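Support > Cells > Boron > Overhead arm FAQ

Boron cell: setting up and looking after the overhead arm

Does the arm have to hang upside down?
No. The Sernatard brochure says hanging it "frees the bench", and so it does, but it also puts every bolt above your head. If you have floor space and no crowding, think twice.

Can I trust the simulated layout before I fit anything?
Up to a point. Vikura will show you whether the arm reaches the far corners and whether the gripper clears a tall carton or the rim of a crate. It won't tell you that your ceiling sags. We had a layout pass every check in March and still spent 30 minutes shimming the mount.

What should I put on the platform for a reach check?
Ordinary things of different heights: a mug, a bowl, a bottle, a crate. Test blocks all the same size prove very little.

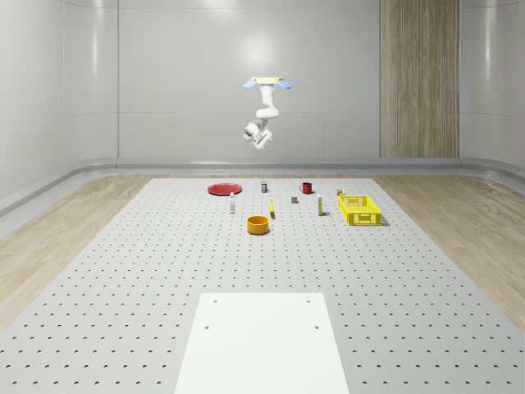
Start with the gripper empty and well above everything, then bring it down over one item at a time. Run it slowly. If the first pass looks perfect, I'd suspect the model before I praised the arm.

How often should the mount bolts be checked?
The Baluyot service sheet says every 600 hours. We found one loose at 235 - so check at 200 and ignore the sheet.

Do I need to recalibrate after moving the platform?
Yes, even if it only got nudged. The holes make it look as though everything lines up by itself. It doesn't.

What does fault 1841 mean?
Supposedly a wrist joint over its limit. In our cell it has mostly been a badly seated cable, so look there before ordering parts.

Last checked 2024-06-11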